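**Tablecloths: do you iron or do you just live like that**

**raton_kitchen** wrote:

My mother-in-law is coming in September and has opinions on linens. I own one nice cloth, cotton, 70 inches or thereabouts, and it has been folded in a drawer since we moved. The creases are now structural. Do I iron it, steam it, or put enough serving dishes on top that it becomes a geology question?

**halfpint_503** wrote:

Wash it, hang it wet, put it on the table while it's still a little damp. Pull the corners. Go to bed. I haven't ironed a cloth in 19 years and people still come over, mostly for the food.

**Dulness** wrote:

Damp cotton on a wood table overnight. Enjoy your new white rings, halfpint.

**halfpint_503** wrote:

I have a pad under it like an adult.

**Dulness** wrote:

You didn't mention the pad. The pad is the whole post.

**carola_s** wrote:

Long answer, sorry. I wrote this up for our neighborhood newsletter and they cut it down to a recipe for starch, so you all get the rest.

Printed cloths are a separate animal from plain ones. A plain white damask shows every fold line and every sin. A busy print forgives you. My grandmother kept a damask for company and a print for everything else, and by the time I knew her the damask had been out of its box twice, once for a bishop.

For everyday I'd take sprigs, berries, small leaves, something with a white ground so you can still bleach the occasional corner (test first). Big scattered motifs are best. Stripes are the worst, they tell on you the second the cloth goes crooked.

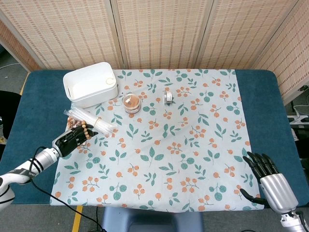 *4 min read · 503 words*

Leaf sprigs and orange berries on white is about my ideal. You could eat beets on that and get away with it until dessert.

Now the ironing. Iron prints on the wrong side, while damp, and roll the finished part onto a cardboard tube as you go. Never fold it back up in quarters. If you have to fold, fold in thirds lengthwise and hang it over a padded hanger. The people who tell you a dryer with a wet washcloth does the same job have never looked closely at a hem.

– Carola Schwerdtfeger

**Dulness** wrote:

You left the read time in.

**carola_s** wrote:

I did. It took me longer than that to write, if it helps.

**tripodtable** wrote:

I'll be the washcloth-in-the-dryer person. Ten minutes, medium, take it out before it stops. The hem is fine. My hems are not being inspected by bishops.

Also disagree on stripes. Run them the long way and line one up with the table edge and it's the easiest cloth there is to set straight.

**carola_s** wrote:

If your table is square. Mine isn't. I've measured it both ways and gotten two answers.

**Böttcher** wrote:

Nobody has asked about the overhang. Eight inches for daily, twelve if you're trying to impress a mother-in-law. Any longer and somebody tucks it into their belt by mistake and takes the gravy with them to the bathroom. I have seen this.

**halfpint_503** wrote:

Seen it or done it

**Böttcher** wrote:

I was present.

**raton_kitchen** wrote:

OK, update. I tried the damp method with a pad (thank you Dulness, I guess). Two of the creases left. The middle one is staying through the holidays. I've put the fruit bowl on it, and now the fruit bowl leans.

**Dulness** wrote:

Steam it from underneath. Or turn the bowl so it leans toward her.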